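### 3.2 Rim colour and serving size

Marjan Arabzadeh's earlier work at Cendville used plain white plates only. We added plates with a coloured rim, keeping the centre white.
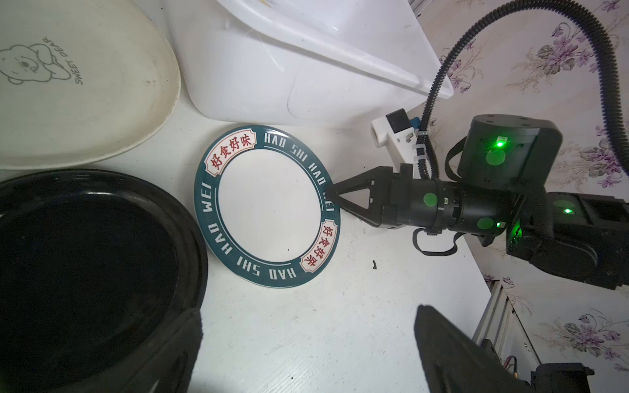

**Figure 4.** White plate with a printed dark teal rim.

Diners served themselves rice at lunch, and each plate was weighed before and after the meal. Of 100 diners, 72 finished everything they took – leftovers under 10 g were counted as finished.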